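工作间记录 十二月
Stuvidley 气球组

上午，8:40 开工

接着上次没写完的。Rokness 礼堂的活定下来了，校庆用，室内，一面气球墙加一张顶棚落球网，门口一道拱。不放飞，不用氦气，全部打空气。Annick Perron 那边确认过，她要的颜色是粉、奶白、雾蓝，粉色占大头。她不要金属色，也不要印字。

货是 Gowda 的乳胶球，昨天到的，总数 2,000。小号拿来填缝和做墙面的细部，大号做骨架。中号这次多订了一些，主要给落球网用。外箱有一只角压扁了，里面的袋子没破，照收。

先做的是抽样。每种颜色从不同袋里各抓一把，拉口、看颈部厚薄、对光看有没有针眼。粉色两个批次放在一起，没充气时看不出差别，充到八成以后一批偏橘，一批偏冷。这个在墙上会很明显。处理办法：偏冷的全部放墙，偏橘的放落球网，网在头顶，灯一打颜色都会变，看不出来。袋子上已经用记号笔写了“墙”和“网”，拿的时候看一眼再拆。

奶白没问题。雾蓝的颈偏短，扎的时候手指要往里收，不然结打在球身上，放一夜就漏。手劲大的人做雾蓝要特别当心。

充气机

Rerkix 现在有 2 台。旧的那台左边出气口还是有延迟，踩下去要顿一下才出气，松脚以后又多吹一点，所以同样数一下，左口出来的球总比右口大。今天把左口的橡皮垫拆下来看，边上硬了，换了备用的。换完好一些，延迟还在，估计是里面的阀片，等这个活做完再拆机。在那之前旧机左口只拿来打落球网的球，大小差一点没关系。

新的那台定时旋钮好用，但刻度和实际时间对不上，别看刻度，用量圈板对。今天对好的位置用胶带在旋钮边上贴了记号：细胶带是小号，宽胶带是大号。谁动过旋钮谁重新对。

机器连着开久了外壳发烫，热的时候打出来的球凉下来会缩一圈。所以每打完一袋停一停，两台轮着用。打完的球不要马上量，放一会儿再过量圈板，不合格的放气重打，放气的时候捏着口慢慢放，别让它自己飞，飞出去多半就找不到了，上次在暖气片后面扫出来一堆。
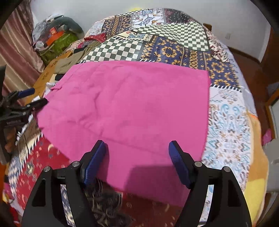
量圈板今天也改了一下。原来的圆孔边缘毛，过球的时候刮到两次，爆了一个。用砂纸把孔边磨圆，再贴一圈电工胶布。大号的孔比原来放大了一点，因为 Gowda 这批的大号打到标称尺寸时已经有点紧，形状往梨形走。往回收一点，球是圆的，手按下去有弹性，搬运时也耐碰。代价是墙面要多用球才能盖住网架，算过，够。

墙的用量

骨架大号 343，按四个一簇扎，零头留作补位。小号 729，三个一簇，一部分先扎好，一部分到现场单个塞缝。剩下的是中号，先满足落球网，再留给拱和备用。

这个分法是按试装的那一截墙推出来的。试装用的是工作间后墙的铁网架，做了一小段，从下往上挂。记几点：

一、簇和簇之间转半个角度再压进去，不要正对着叠，正对着叠会露出竖条的缝。

二、小号不要一次填满。大号放一夜会缩一点，缝会变宽，第二天再补比较准。昨晚填满的那一块，今早反而看着乱，小球被挤出来，歪在外面。

三、粉和雾蓝的过渡不要拉成一条线。Annick Perron 的草图上是一条斜线，挂出来像旗子。改成粉里面先掺几簇奶白，再掺雾蓝，过渡就软了。拍了给她看，她回复说可以，但右下角她想保留一块纯雾蓝，因为那边要放讲台。照做。

四、最底下一排离地要留空，不能贴着地板。礼堂地板打过蜡，问题不大，但踢脚线边上有一排螺丝头，挂上去之前先用布条盖住。

扎线这次全部用气球自己的颈互相绞，不另外加线。拆的时候剪一刀就散，乳胶归乳胶，没有线头混在里面。Rokness 那边收垃圾要分开，礼堂管理处的单子上写得很清楚，结束后当晚要清完。网架上的固定用可重复开合的扎带，收回来数一遍再装袋。

下午，14:15

落球网。旧网拿出来摊开检查，中间拉绳那一道缝磨得起毛，有一段已经断了两股。没有换整条，把断的那段剪掉，用同样粗的绳接上，接头打在网外侧。接头不能打在内侧，内侧会卡住拉绳，到时候拉一半停住，球下来一半，上面挂一半，去年春天就出过这个事，最后是用扫帚捅下来的。

接完以后空网拉了几次，顺。然后装了半网球再拉，第一次慢，球从一头先掉，另一头还兜着。原因是两端吊点不一样高。调平以后再拉，中间先开，往两边走，这个顺序是对的。到现场吊点高度要用水平尺，不要靠眼睛，礼堂的天花板本身是斜的，靠眼睛看一定会错。

拉绳的人站哪里还没定。如果站在侧幕，看不到台上，要有人给手势。如果站在后排，绳要过两个滑轮，阻力会大很多。倾向侧幕。这个要等去现场走一遍再说，先把长绳和短绳都带上。

网里的球不要装得太实。压得太紧，下面的球受力，网眼会勒出印子，掉下来的时候连着爆几个，底下坐的是低年级的孩子，吓一跳不好。装到网面微微鼓起就停。

静电也要注意。十二月屋里干，中号球在网里蹭久了会粘在网上。试了一下，装之前用拧干的湿布把网擦一遍，晾到不滴水再装，粘网的少了。喷壶也试过，水珠留在球面上，灯下面看是斑点，不用喷壶。

拱

门口的拱做得最快，没什么要记的，沿用上次的铝管。底座加重要用水袋，不要用沙袋，有一只沙袋缝口开了，漏了一路。铝管中间那节有一点弯，装的时候弯面朝后。

门是往外开的，拱的脚要往两侧让出门扇的位置。上次量的门宽记在旧本子上，字糊了，要重新量。已经写信问 Rokness，请他们顺便告诉我们当天走哪扇门进货。

保存和氧化

留了一组球放着观察，粉、奶白、雾蓝都有，一半放窗边，一半放在里间不见光的架子上。窗边的粉色先发雾，表面像蒙了一层粉，摸上去发涩。里间的还亮。说明提前打好的球一定要避光，运到礼堂以后也不能堆在靠窗那一侧。礼堂上午有太阳，窗帘要请他们先拉上。

运输用大透明袋，每袋只装一种颜色，袋口松松打一个活结。车厢里铺旧毯子，有棱角的工具全部放前座。上次把剪刀和球放在一个车厢里，虽然包着，还是扎了一袋。

透明袋够用，但有几只底部有小洞，挑出来装废料。装好的袋子不要叠三层以上，底下的会变形，变形的球上墙以后朝哪边都别扭。

乳胶过敏的事，Annick Perron 问过学校，有学生过敏，座位会安排远一些，不参加捡球。我们这边干活的人打球时戴丁腈手套，手套在水池下面的抽屉里，大号快用完了。 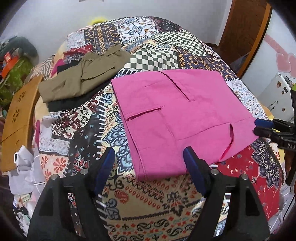 待办

充气机旧机左口阀片，活结束后拆。

粉色“墙”“网”两种袋子分开放到两个架子，现在还在同一个架子上，容易拿错。

去礼堂走一遍：门宽、吊点、侧幕视线、插座位置。两台机器不要插在同一路上，上次跳过闸。

给 Gowda 写信说粉色批次色差。不退货，只要求下次同一个批号发全。附上充好气的对比照片，照片要在日光下拍，灯管下面看不出来。

旧的量圈板边缘修好以后做一块备用的，尺寸照今天改过的做，不要照图纸。图纸还没改，我有空改。

试装的那截墙先不拆，明早再看一次缩了多少，补缝的小号用量按那个结果定。如果缩得比昨天多，现场打大号的时候旋钮往宽胶带右边再过一点。

17:50 关机，两台都拔了插头，余气放掉。里间灯关了，窗边那组观察的球还留着，别扔。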